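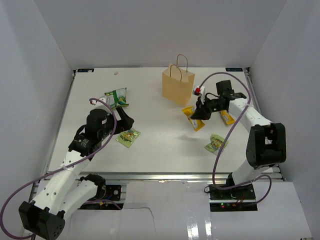 Photos: Wilfredo Macapagal, for the Podatley snack bag pages

Snack bags, the July lot

Hello again! If you've landed here from the main Podatley page, welcome, and if you're one of the regulars you'll know the drill by now. Every winter a bunch of us drive up to Ponano and back, which comes to roughly 2,000 kilometres by the time you add the detours (there are always detours, mostly mine), and every winter I put together the snack bags. It began as one bag of lollies on the back seat and it's grown into a bit of a production. I love it. I would happily skip the drive and just do the bags.

Only a small gallery this time, but I've had so many messages wanting to know what goes in that I've written a bit more than usual with it.

The paper bag and some of what's for it

I'm a kraft paper bag person, the sort with the twisted handles, and I'll argue for them all day. They stand up by themselves with the top open, you can drop things in without holding anything apart, and you can write on the front in texta. We tried cloth bags the year we stopped over in Staltow and they just flopped about, and everything small ended up in one corner under the apples. Paper does go soft if somebody puts a cold drink in it, so drinks travel in the esky. That's my only firm rule and it gets broken by the first servo.

The big green and white bag is the sort of thing I leave till late. Anything puffed up with air takes half the room, and if it goes in early you spend the rest of the packing trying not to lean on it. Flat little packets are much easier. They slide down the sides and fill the gaps, and then some kid finds one three days later and thinks it's Christmas.

My order, for those who asked: heavy and dull at the bottom (muesli bars, nuts, the fruit leather nobody admits to liking), then the bready or biscuity things, then the puffy bags, and last of all a handful of small sweet packets right on top. I used to hide the sweets at the bottom so they'd last. All that did was get everything else tipped out in the footwell before we'd passed Quartey.

I try to keep each bag under 20 dollars, and most years I nearly manage it. Buying the little packets in bulk helps a lot, and so does going shopping on a full stomach!
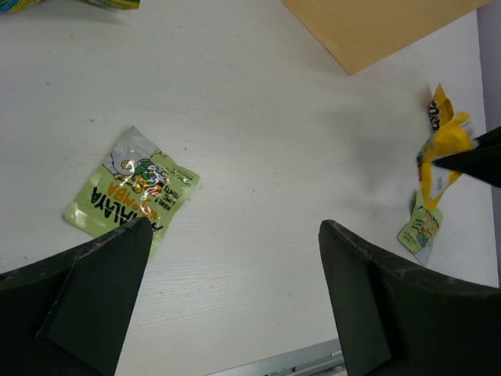 How far ahead can you pack a snack bag?

Anything sealed can go in a week or more before you leave, as long as the bag is kept somewhere cool and dry. Fresh fruit, sandwiches and home baking should wait until the morning you set off.

The mints, close up

Honey lime mints! The light green packets have a funny little cartoon creature on them, a bit like a turtle, and HIMALAYA across them in big dark letters. I'm a sucker for a cartoon on a wrapper, I'll pay extra for it and I know I'm being had. Mints in general are my favourite thing to pack for a long drive. They don't melt all over the upholstery like chocolate does, they don't shed crumbs, and they give the driver something to do with their mouth besides complain about the playlist. Honey and lime is a cracker of a combination too – a bit like the drink you get made when you have a sore throat, which around here in July is most of us.

The yellow one's gone all crumpled, as the soft wrappers do. I smooth mine out when I can be bothered, then give up. A bit of scrunch is handy for wedging something upright in a paper bag anyway.

One more tip while I remember. Hand the bags out after the first 90 minutes on the road and not a moment sooner. Wilfredo reckons this is cruel. Wilfredo also ate his before we'd found the highway two years running, so I've stopped taking his advice on the matter, though his photos are very welcome.

If you make up your own, I'd love to hear what goes in them – especially anything savoury that isn't chips, as I'm running low on ideas there. Somebody suggested roasted chickpeas and I'm keen to give them a go on the Staltow leg next winter.

© Podatley | Contact us | Back to top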